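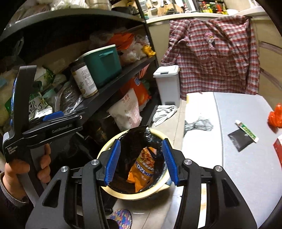
A black wrapper held over the waste bin, between the blue finger pads of a hand-held gripper.

Buying and budgeting for hand-held grippers: your questions

Who is this page for?
Teams in the Clondier programme who want to order hand-held grippers for recording household tasks, and anyone who has to sign off the cost. It is kept up to date by Lise Sandhu in purchasing.

Should I order one gripper or a pair?
Order a pair if your task list has any two-handed work in it, such as opening packets or folding clothes. Single units are fine for simple pick and place. Two singles bought at different times may need to be matched again by the workshop, and this is charged to your project.

What does a pair cost?
The current internal price is £2,013, including the charger and carry case. Delivery from the Rezende store is free. Prices are reviewed every November.

What else should be in my budget?
Spare finger pads, storage and operator time. Pads are a consumable, so allow £90 per pair of grippers each quarter. Storage is billed by the project. Operator time is nearly always the largest line and the one most often left too low.

Do I need to pay for a test kitchen?
Probably not. Ordinary rooms with ordinary clutter are what most teams want, and a bin, some shelves and a table will cover a good many tasks. If you do need a dedicated room, the one at Mitevura is £400 a week and has to be booked through Eamon Geraghty.

How many recordings can I plan for?
It depends on the task. The last tidying project finished with 516 accepted recordings from one pair. Please don't use that as a target for cooking or laundry, where each recording takes much longer.

Can I borrow before I buy?
Yes. There are two loan pairs, lent for up to three weeks. Write to Jadwiga Głowacki with your dates and cost code. Loans can't be extended if another team is waiting.

What about repairs?
Faults in the first year are covered. Damage from drops and liquids is not. Send the whole unit back in its case, with the trigger side up, and keep the loose screws in a labelled bag if any have come out.

When do orders close?
At noon on the last working day of each month. Anything later goes into the next batch.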